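Womstead Games Afternoons: how we got on up to September

Hello again! Wissam Rizk here, with the catch-up I promised you after the spring one (sorry it's a bit long, I got carried away).

The big news is that we've moved. The old room on Rebelo Street was lovely but freezing, and the stairs were putting people off, so we're now at the Laltov Rooms, ground floor, with a proper kettle. Numbers went up straight away. We had 527 visits over the period, counting regulars each time they came, and four of the school leavers have stayed on to help with the younger ones, which I'm thrilled about.

Money next. We've spent £2396 of the grant so far, mostly on rent and the minibus. The minibus cost more than I'd budgeted, I'll own up to that, and I'd like to shift a bit across from printing to cover it if you're happy. Fastik did our posters cheaply anyway.

Chess is still the thing everyone asks for, with dominoes close behind.
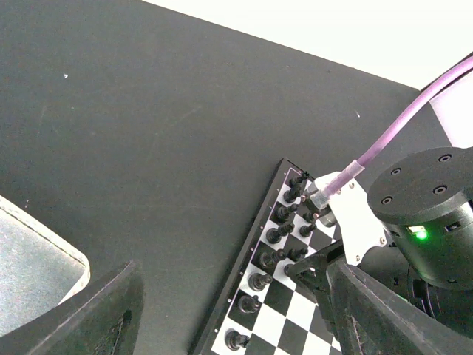
We've also had two goes at an evening session, starting at half past six, and the second was much busier than the first. I'd love to keep that going through the winter! The only snag is the heating, which the Laltov people charge for separately after six. I'm waiting on a price and will send it over with the receipts.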